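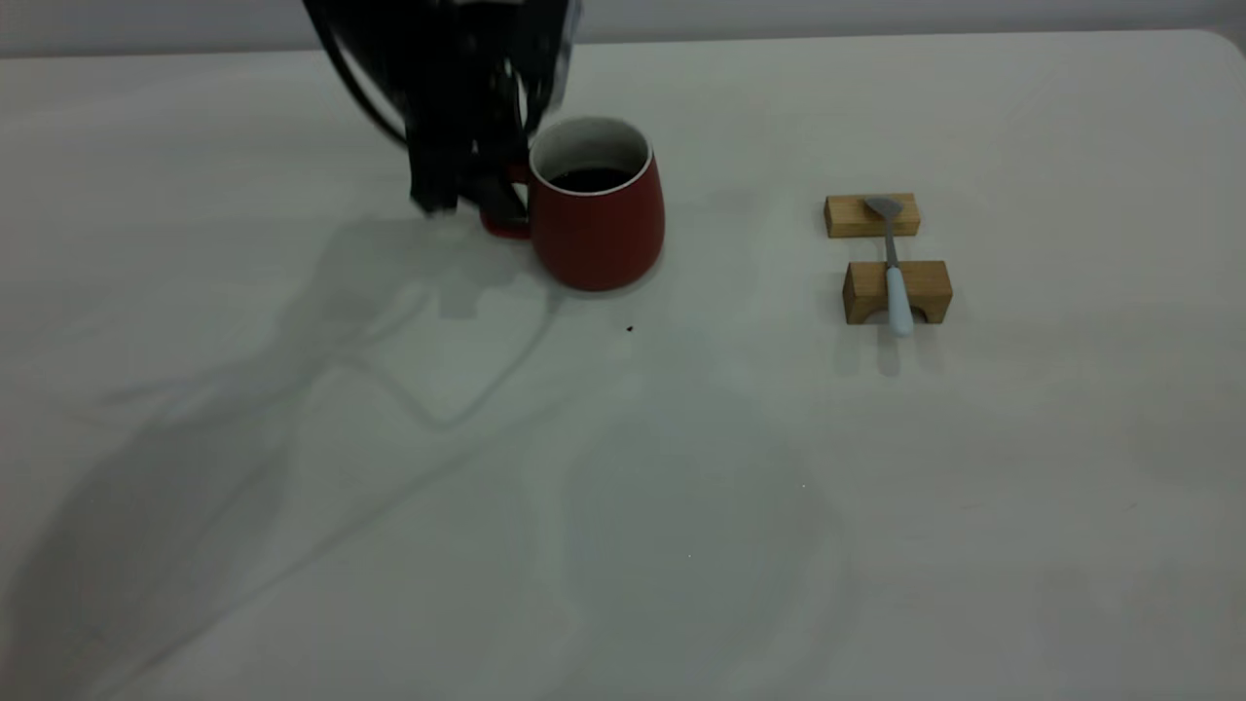 附件1:白色台面,红色马克杯

工单 2776
标题:警戒等级变更没有下发到部分入口终端
产品:Grevow 场馆安保调度(服务端 + 入口终端)
客户:Baldursdóttir 体育馆
提交人:Ásdís Vestergaard(安保控制室)
优先级:紧急
状态:处理中 → 待观察
提交日期:2025年10月4日,星期六

问题描述

今晚有演出,开门前警方联络台把等级从“二级”调到“三级”。控制室大屏马上变了,北门南门的终端也变了,东侧入口全部还停在二级。三级要开包逐件查,二级只抽查。东侧的人照着屏幕做,就一直在抽查。我是听对讲机里有人问“你们那边怎么这么慢”才发现两边不一样。

现在用对讲机口头通知,东侧已经按三级在查了,但屏幕还是二级。换班的人来了又看屏幕,又得再讲一遍。

终端重启过两台,没用。重启完显示的还是二级。

请尽快,观众已经在排队了。

——

14:52 Poul Skov(一线支持)

收到。先问几个:
东侧终端右上角的连接标志什么颜色?
终端上能不能收到普通消息,比如失物、寻人那种?
等级是联络台直接推过来的,还是你们控制室手工改的?
最近东侧有没有动过网络?

先别再重启终端了,重启会清掉本地日志,后面不好查。

14:58 Ásdís Vestergaard

绿色。能收到,刚发了一条寻人,东侧都有。
联络台推的。我们没碰。
网络不清楚,要问 Valdemar。

15:03 Poul Skov

绿的而且普通消息能到,那链路应该没断。等级消息和普通消息走的是两个通道,我看服务端。

麻烦你那边做一件事:找一台没重启过的东侧终端,设置 → 诊断 → 导出,发上来。拍屏幕也行。

15:09 Ásdís Vestergaard

导出要管理员密码,现场没人有。东侧班长也没有。

15:11 Poul Skov

密码走电话给你,不写工单里。打你控制室座机了。

15:20 Ásdís Vestergaard

导出传上去了,文件在附件2。东侧第三道那台。

15:26 Poul Skov

看到了。终端日志里等级消息其实有收到,被丢掉了。原文:

警戒等级消息 丢弃 原因=序号过旧

意思是终端觉得这条比自己手上的还旧,所以不认。奇怪的是它手上那条是昨天的演练。转二线。

临时办法:控制室这边先手工发一次三级,调度台 → 等级 → 手工覆盖 → 选“东侧”分组。理由栏随便填,不能空。手工覆盖不看序号,应该能过。

15:31 Ásdís Vestergaard

手工覆盖按钮是灰的。

15:33 Poul Skov

你登的哪个帐号?值班员权限没有覆盖,要值班主管。

15:40 Ásdís Vestergaard

主管 Halfdan Gunnlaugsson 在南门,叫他过来了。他登进来了,按钮能点。已发。

东侧变三级了。全部变了。

15:42 Poul Skov

好。请到现场再看一眼,别只看大屏。大屏显示的是“已发送”,终端有没有真的换颜色得人看。

15:49 Halfdan Gunnlaugsson

走了一遍,东侧都是三级,橙色。轮椅通道那台也是。
补一句,这事要是发生在散场的时候会很麻烦,散场我们没有人手一个个喊。我需要知道今晚等级再变的话会不会又卡住。

15:55 Poul Skov

可能会。在二线给结论之前,请按会卡住来安排:等级一有变化,主管帐号再手工覆盖一次,三个方向都发。帐号今晚别退出来,闲置超时我从后台给你们关掉了,散场后恢复。

——

16:04 Ragnheiður Lund(二线)

接手。目前看到的:

等级消息每条带一个序号,终端只认比手上大的。这样设计是怕网络抖动时旧的等级后到,把新的盖回去,三级盖回二级是最不能出的事。

东侧分组手上的序号比联络台这次推的要大。北侧南侧正常。说明有别的东西给东侧发过序号很大的等级消息。

正在找是谁。

16:18 Ragnheiður Lund

找到一半。昨天下午演练用的是 Trakus 演练模块,发了“四级,疏散”再发“恢复二级”,范围只选了东侧。跟终端里那条对得上。

但演练消息本来应该用自己的一套序号,不跟正式的混。现在混了。

问客户:演练是谁配置的?用的演练模式还是正式模式?

16:25 Valdemar Laxdal(场馆 IT)

我配的。演练模式,屏幕上有“演练”水印,当时拍了照存档的。没有用正式模式,正式模式会通知警方,我不可能点那个。

不过演练前 Trakus 弹了个更新,我点了更新。版本号没记,抱歉。

东侧网络没动过。动的是北侧的交换机,上个月的事,跟这个应该没关系。

16:31 Ragnheiður Lund

更新那个很关键,谢谢。北侧交换机无关。

版本我从服务端查到了。新版 Trakus 在演练结束时发“恢复”消息,那一条漏掉了演练标记,终端就当成正式的收下。序号是用演练机的时间生成的,比联络台那套大很多。所以:

演练开始的消息:有标记,正常
演练结束的恢复消息:没标记,污染了序号
之后联络台发什么等级,东侧都不认

所以昨天演练结束之后到今天手工覆盖为止,东侧对联络台的等级变更是“聋的”。中间联络台没有调过等级,所以没人发现。

16:37 Halfdan Gunnlaugsson

等一下。那昨晚也有活动。昨晚如果真有事东侧收不到?

16:40 Ragnheiður Lund

等级变更收不到。紧急疏散按钮是另外的通道,不看序号,昨晚是好的,我在日志里确认了每台终端的心跳和疏散通道自检都通过。
但等级变更,对,收不到。这点我会写进事故报告,不会淡化。

16:44 Halfdan Gunnlaugsson

好。报告抄送我和警方联络台。

16:52 Ragnheiður Lund

排查范围,给大家对一下。全馆终端141台,东侧受影响的全部是手持和立式屏,Rondis 安检门上的小屏不受影响,那个不存序号,来什么显示什么。

Valdemar,麻烦确认东侧有没有借给别的入口用的手持机,借出去的会带着坏序号走。

17:05 Valdemar Laxdal

有。两台借给媒体入口了。还有一台在充电柜。我让人去看。

17:16 Valdemar Laxdal

媒体入口那两台果然还是二级!手工覆盖发的是东侧分组,这两台今天改到媒体组了,没收到。
充电柜那台关机,开机也是二级。

17:18 Ragnheiður Lund

请主管立刻对媒体组再覆盖一次。充电柜那台先别发出去。

17:21 Halfdan Gunnlaugsson

发了。媒体入口确认橙色。已经进场的媒体那边在安排补查,这个我们自己处理,不用写进工单。哦已经写了。算了。

17:30 Ragnheiður Lund

修复步骤。需要在没有观众的时候做,终端会黑屏40秒:

一、停掉 Trakus 演练模块的服务,只停演练,别停主调度
二、服务端执行“重置等级序号”,分组选全部,不要只选东侧,有借来借去的机子
三、终端会自动重新登记,等全部变绿
四、由联络台推一条等级(推当前等级就可以,不用改)
五、每个入口派人看屏幕,跟控制室核对
六、Trakus 退回旧版,在新补丁出来之前不要做演练

第二步做完到第四步之间终端显示“未知”,白底黑字,这是正常的。门口的人要提前讲,别让他们以为系统坏了又去重启。

17:38 Valdemar Laxdal

散场后做可以吗?清场完大概半夜了。我在。
另外第二步那个菜单我这里没有,只有“重置终端”。是一个东西吗?

17:40 Ragnheiður Lund

不是!千万别点“重置终端”,那个会把分组全清掉,你要重新一台台分。
“重置等级序号”默认隐藏,我远程给你打开。散场后做可以,我也在线。

17:46 Ásdís Vestergaard

交班前记一下,晚班看这里:
等级有变 → 主管帐号手工覆盖 → 全部分组(包括媒体、货运、贵宾)→ 对讲机逐个入口报颜色。
主管帐号现在登在二号台,别退出。
大屏上的“已发送”不算数。

19:12 晚班控制室

联络台来电,等级保持三级,不变。没有新推送。各入口报颜色,都是橙。货运口那边第一次没人应,第二次应了。

21:34 晚班控制室

贵宾口有一台手持屏幕变灰。是不是同一个问题?

21:39 Poul Skov

灰色是没电进省电了,插上看看。

21:43 晚班控制室

插上好了。三级橙色。不好意思。

21:44 Poul Skov

没事,今晚看到什么都报,别客气。

——

23:58 Valdemar Laxdal

清场完了。开始。演练模块停了。

00:03 Valdemar Laxdal

重置等级序号,全部分组,已执行。终端在黑。

00:06 Valdemar Laxdal

回来了,绝大多数是绿的。还有12台没有登记。

00:09 Ragnheiður Lund

看名字都是“W”开头,西侧仓库的?

00:14 Valdemar Laxdal

对,西侧看台关着,机子锁在柜子里没开。叫人拿钥匙。

00:31 Valdemar Laxdal

都开了,都登记上了。全绿。现在都是“未知”白底。

00:33 Ragnheiður Lund

好,联络台那边我打过电话,他们推当前等级。

00:36 Valdemar Laxdal

收到,三级。控制室大屏三级。我和保安两个人在走入口,从北门开始。

00:58 Valdemar Laxdal

北、南、东、媒体、货运、贵宾、西侧柜子里的,都看过了,全部橙色三级。充电柜那台也是。东侧第三道那台我专门看了日志,这次写的“接受”。

01:02 Ragnheiður Lund

再测一次反向的。请联络台推二级,确认下得去,然后马上推回三级。现在场内没有人,可以测。

01:11 Valdemar Laxdal

二级到了,三级也到了,东侧抽看了几台,正常。

01:15 Ragnheiður Lund

Trakus 已退回旧版,自动更新我关了。闲置超时也恢复了,主管帐号请现在退出。

工单改“待观察”,下一场活动开门前由一线打电话过来,跟控制室一起核一次颜色。

——

内部备注(误设为客户可见,保留)

演练结束消息缺标记,已提给开发,最高级别。
回归测试只测了演练“开始”,没测“结束”。要补。
终端丢弃等级消息时不应该静悄悄,要回报服务端,大屏得亮红。跟“已发送”文案一起改,改成“已发送 / 已确认”两列。
其他装了同版 Trakus 的场馆,今晚先发通知,停演练模块,对序号。名单在 Poul 那里。
手工覆盖的权限:要不要给值班员?客户现场找主管花了时间。但随便谁都能改等级也不行。下周跟 Halfdan 谈。
手工覆盖页面默认应该选“全部分组”,现在默认空,一线口头让客户选东侧,漏了媒体组的两台。这个算我们的,一线话术要改。

客户回复(Halfdan Gunnlaugsson)

看到内部备注了,不用撤。权限那条我的意见是给值班员,但要两个人同时确认。另外事故报告里请写清楚昨晚那段时间的起止,精确到分钟,警方要的。

Poul Skov

报告初稿由 Ragnheiður 写,起止时间从终端日志里取,写好先发你看,再抄联络台。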